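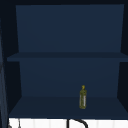

The Kitchen Problem

6 min read

The robotics club at Protlow spent its first three years building things that rolled. This year there is nothing on wheels. Its members are entering the household event of the Indari student league, which is run entirely in simulation, and their practice space is a computer-generated kitchen with a navy cupboard and a dark gray sink.

Mal-soon Sun, who coaches the club, made the change after adding up what the last rover cost in motors and shipping. A simulated kitchen can be reset with a keystroke. If a student drops a bottle at four in the afternoon, it is back on the shelf before anyone has finished complaining.

The club meets twice a week in a classroom with old desktops along one wall. Students work in pairs, one at the controls and one keeping the log. The log matters to Sun more than the driving. Each run gets a line with the task, the starting layout and the result, and a run that fails also gets a sentence on why. By October 2023 the club had logged 2688 runs, of which 1631 were marked as finished.

"They want to delete the bad ones," Sun said. "I make them read the bad ones out loud."

New members begin with the sink. A plate sits on the floor of the basin with one small red object, something like a strawberry, on it, close to the drain. A student who has never used the controls usually needs an afternoon to judge how deep the basin is. 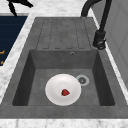 Two ways to score

The league gives points for finished tasks and takes them away for collisions. The club split over this in the first month. One group, which named its program Aso, moves slowly and checks its position before every reach. The other group's program, Son, is faster and hits the faucet more often.

Both groups train on the same recorded runs, and each thinks the other is wasting them. Sun has let the argument go on. She will pick one program in December, when entries close.
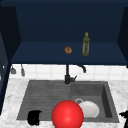
Upper shelves are where Son loses most of its points. Students found that a program trained mainly on the sink had little idea what to do above it. Part of the trouble is shape. A round brown item that could pass for a bread roll and a tall green bottle with a yellow cap can stand a short distance apart on the same shelf, and a reach that suits one is wrong for the other. Aso's group now practices the two separately. Son's group does not, and has added 669 shelf runs to the log instead.

Sun expects to take 4 students to the league final. The rest will watch from the classroom, where the log will be open as usual.

38 shares | 11 comments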